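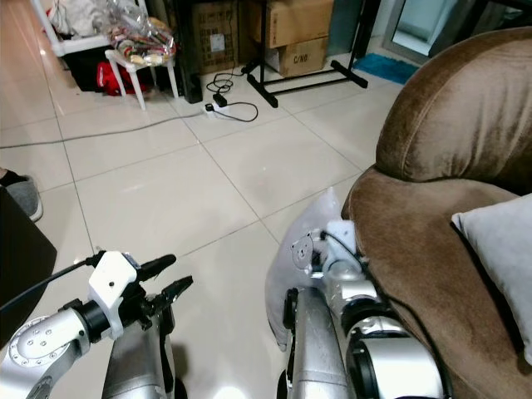

Figure 2. Two-armed robot with silver links; the gripper jaws on the left arm are slightly open.

Home | Current issue | Archive | For authors | Contact

Print this article | E-mail this article

4. Adherence to home stretching after discharge

4.1 What families were asked to do

Every family leaving the Arnstead rehabilitation unit after a child's stroke was given the same sheet of paper. It listed nine exercises for the weaker arm and leg, to be done twice a day, and had a grid on the back for ticking them off. The sheet had been in use, unchanged apart from the phone number, for longer than either author had worked there. It asked for a firm surface, a calm child and forty minutes. Most households could supply the firm surface.

Families in the comparison group got a shorter sheet, known in the unit as the Turunen sheet after the corridor where it was first drafted. It listed two exercises, chosen with the family from the original nine, and left the time of day open. Both groups could borrow a Restix hand splint for overnight use. Both had a call from a therapist in the second week, and another in the sixth if they picked up the phone.

4.2 How adherence was recorded

Ticked grids are a poor measure, as anyone who has filled one in at a kitchen table the night before an appointment will know. We collected them anyway. Of the 1689 daily entries returned, a good share had been completed in the same pen, at the same slant, with the same number of ticks. We do not accuse anyone. The first author kept a similar diary for his own knee and is in no position to.

For this reason the grids were read alongside the phone interviews, in which parents were asked to describe yesterday, and only yesterday. The wording mattered. Asked "Are you doing the exercises?", parents said yes. Asked what had happened between supper and bed the day before, they talked about homework, a lost shoe, a younger brother with a fever and, some of the time, a stretch. Interviews were typed up and coded in Plirnent by two readers working apart, who then met to argue. The arguments were mostly over whether carrying a cat counts as bilateral arm use. We settled on yes if the cat was willing.

4.3 Findings

Parents with the long sheet described doing some part of it on most days and all of it on almost none. They tended to start at the top and stop when the child did, so the shoulder exercises were done faithfully and the ankle exercises, printed last, hardly at all. One mother told us she had not known there was a back page. Parents with the short sheet described fewer exercises but could say when and where they were done: in the bath, during a cartoon, waiting for the school bus.

Splint use did not differ between the groups. The splints were worn well until the children worked out the straps.

Guilt came up in nearly every interview with the long-sheet group, often before the interviewer had asked anything. Several parents apologized for the state of the paper. This was not something we had set out to study, and we have no scale for it, but it filled more pages than range of motion did.

4.4 Limitations

Families were not assigned at random; the short sheet was introduced in October and everyone discharged from then on received it. The calls were made by therapists the families knew and perhaps wished to please. We measured what parents said and did not measure muscle length, so nothing in this section shows that fewer exercises are better for a child's ankle. It may only show that they are more likely to reach it.

Borislav Trajkovski and Eetu Hämäläinen
Published online 13/02/2018

Reader comments

pedsPT_mo: We have a sheet just like that. Ours has 11 and a drawing of a man with a mustache doing them.

Gail R.: My son had his stroke at four. I ticked every box, every day, and I'm sorry to say your remark about the pen is fair.

E. Hämäläinen: Thank you both. Gail, please don't be sorry, mine was a green pen.

T. Obi: Was the cat question decided before or after coding? Asking as a reviewer of other people's papers.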